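From: Imtiaz Jayasinghe
To: Vedbridge Walkers list
Date: 4 May 2024
Subject: Re: [vedbridge-walkers] What do you all carry for a full day?

> I've only done the short loops with you so far, but I'd like to
> try the Tudeck ridge walk in September. How big a bag do I need,
> and do I have to buy proper hiking gear for it? My knees are 50
> years old even if the rest of me is pretending otherwise.
> Also, is there water at the top?

Welcome to the long walks! Last question first: no, there's no water at the top, and the tap at the Kordestani farm gate gets shut off by the end of summer (it was off last year when I went through, and I was grumpy for the next 6 miles). Carry three quarts. I know that sounds like a lot. You'll drink it.

As for the bag, please don't go out and spend a fortune. I did my first three seasons with a plain school-type pack and it was fine. The ridge is long but it's a day out, you're home for supper, and most of what you carry is water and lunch anyway.

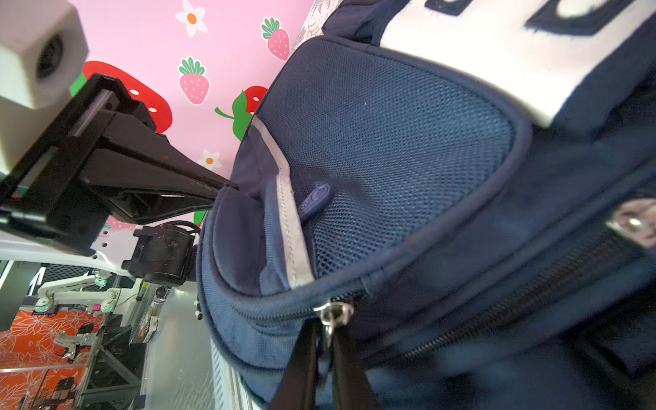

Fit matters way more to me than what the label says. Put 20 pounds of books in whatever you've got, walk up and down the stairs for a while, and see if your shoulders complain. After that I'd look at the small stuff. A light gray reflective strip on the front like this one has is worth having, because the last stretch back to the Prosen parking lot is on the road and we've finished in the dark more than once. I also like a metal zipper pull with a ring and a bit of strap hanging off it, so I can grab it with gloves on. Mesh on a front pocket I can take or leave, it collects burrs like you wouldn't believe.

Knees: poles! Two of them, and practice before the day. The climb up Tudeck isn't so bad, it's the back side that gets you, all loose stone for a mile and then those awful steps. I wrap mine (knees, not poles) before we start down and take it slow. There's always a slow group and I'm always in it, so you'll have company.

Food is where everybody disagrees. I bring a cheese sandwich, an apple, and something salty, and I eat a little at every stop instead of saving it all for the top.

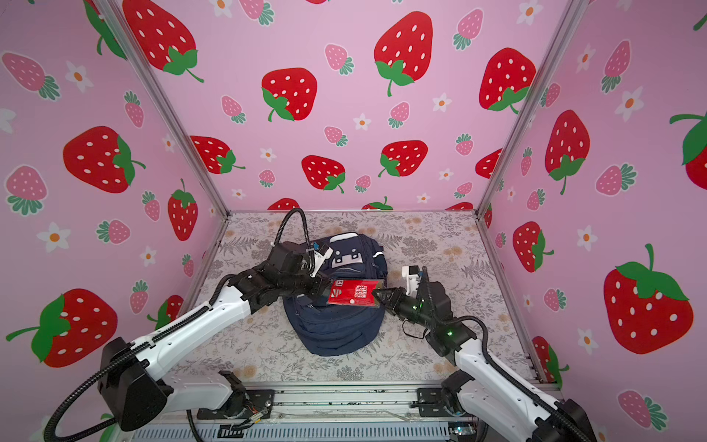 Navy backpack and a red packet, held above it.

Oh, and clothes. It can be warm in the lot and blowing hard on the ridge, so a windbreaker even if the sky is blue. Wool socks, and a spare pair in a bread bag. Leave the new boots at home unless you've done a few short loops in them first.

If you want a trial run, I'm doing the Kordestani loop a couple of times before then, and you could bring the loaded pack and see how it goes. Email me off list and I'll send you the dates.

Imtiaz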